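Spülmaschine einräumen, zweiter Anlauf

Im Februar habe ich an der Küchenzeile zum ersten Mal mitgeschrieben, was mit dem Geschirr zwischen Arbeitsplatte und Spülmaschine passiert. Der Anlass war banal: Gläser mit Belag, eine Schüssel mit angetrocknetem Haferbrei und ein unterer Sprüharm, der am Griff einer Pfanne hängen geblieben war. Das Gerät lief danach zwei Stunden durch, ohne dass im Unterkorb viel Wasser dort ankam, wo es hin sollte. Den Fehler hätte man mit einer Handbewegung vor dem Start gefunden.

Seitdem gilt eine feste Reihenfolge. Zuerst wird ausgeräumt, und zwar von unten nach oben. Das steht auch in den meisten Anleitungen, ich hatte es trotzdem jahrelang umgekehrt gemacht. In den Böden der Tassen sammelt sich Wasser, und wer den Oberkorb zuerst zieht, kippt es auf die trockenen Teller darunter. Dann Besteck, dann Oberkorb. Alles kommt zunächst auf die Arbeitsplatte, sortiert nach Schrankfach, und erst am Ende in die Schränke. Der Umweg über die Platte spart bei mir Wege, weil der Tellerschrank und die geöffnete Klappe sich gegenseitig blockieren.

Die Platte muss dafür frei sein. Wasserkocher und Brotkasten stehen inzwischen auf dem Regal neben der Tür. Vorher war immer gerade so viel Platz, dass man zwei Stapel bilden konnte, und der dritte landete auf dem Herd.

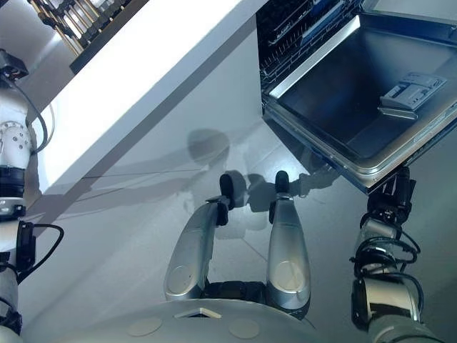
Přemysl Vlček

Die weiße Arbeitsplatte ist lang genug, um sie in Zonen zu teilen. Ich arbeite mit drei: sauber, schmutzig, unklar. Die saubere Zone liegt am weitesten von der Spüle entfernt. In die unklare Zone kommt alles, was nicht in die Maschine darf oder wo ich erst nachsehen muss, also Holzbretter, das Kochmesser, die Reibe mit dem geklebten Griff. Auf einer hellen Fläche fallen Kaffeeränder und Fetttropfen sofort auf, das ist beim Abwischen praktisch und beim Kochen lästig.

Die Klappe bleibt während der ganzen Zeit offen. Früher habe ich sie zwischen zwei Ladungen Geschirr angelehnt, damit niemand darüber fällt. Das hat zu vielen halben Bewegungen geführt: aufziehen, Korb herausziehen, Korb hineinschieben, anlehnen. Besser geht es, wenn der Boden davor leer ist und man von der Seite arbeitet. Wer mit dem Rücken zum Fenster steht, sieht außerdem besser in den Unterkorb hinein.

Zum Einräumen selbst. Teller kommen der Größe nach in die hinteren Reihen, die Innenseite zur Mitte. Zwischen zwei tiefen Tellern lasse ich eine Zinkenreihe frei, sonst legen sie sich aneinander und die Berührungsfläche bleibt schmutzig. Schüsseln stehen schräg, Öffnung nach unten. Töpfe und Pfannen nur seitlich am Rand. Große Teile direkt über dem Sprüharm schirmen den halben Oberkorb ab, und das merkt man zuerst an den Gläsern.

Im Oberkorb stehen die Tassen außen, die Gläser in den Reihen, nichts über Kreuz. Kunststoffdosen gehören nach oben, weil sie leicht sind und unten vom Wasserstrahl umgedreht werden. Eine umgedrehte Dose enthält am Ende einen halben Liter trübes Wasser. Ich klemme sie unter die umklappbare Ablage. Bei Deckeln funktioniert das nur, wenn sie hochkant stehen.

Besteck sortiere ich nicht vor. Ich habe es einige Wochen lang probiert, Gabeln links, Löffel rechts. Löffel, die nebeneinander stecken, liegen ineinander und werden innen nicht sauber. Gemischt ist das Ergebnis besser und das Ausräumen dauert kaum länger. Messer mit der Spitze nach unten.

Vor dem Start drehe ich beide Sprüharme einmal von Hand. Der obere muss eine volle Umdrehung schaffen, ohne einen Henkel zu streifen. Beim unteren genügt es nicht, nur kurz anzustoßen, denn der Pfannengriff aus dem oben erwähnten Fall ragte erst auf der Rückseite in die Bahn.

Das Vorspülen unter dem Hahn habe ich aufgegeben. Grobe Reste kommen in den Biomüll, der Rest bleibt dran. Ausnahmen sind Haferbrei, Reis und Ei. Dafür steht eine Schüssel mit kaltem Wasser in der Spüle, zehn Minuten reichen. Heißes Wasser macht es bei Ei schlimmer.

Das Sieb reinige ich jede zweite Woche — Zylinder herausdrehen, flaches Sieb abheben, beides mit einer alten Zahnbürste unter laufendem Wasser. Beim Einsetzen muss der Zylinder bis zum Anschlag gedreht werden. Sitzt er locker, gelangen Kerne und Etikettenreste in den Pumpensumpf, und dann darf man mit dem Schwamm das Restwasser herausholen. Olivenkerne sind bei uns der Klassiker. Salz und Klarspüler prüfe ich am selben Tag mit, dann muss ich mir keinen zweiten Termin merken.

Offen ist noch die Frage mit den Weingläsern. Im Oberkorb passen sie nur, wenn er in der tiefen Stellung hängt, und dann stoßen unten die großen Teller an. Momentan spüle ich sie von Hand und stelle sie auf einem Geschirrtuch in die saubere Zone. Ein Einsatz für den Unterkorb wäre eine Möglichkeit, kostet aber eine komplette Tellerreihe. Ich messe demnächst die lichte Höhe in beiden Stellungen nach und trage die Werte hier ein.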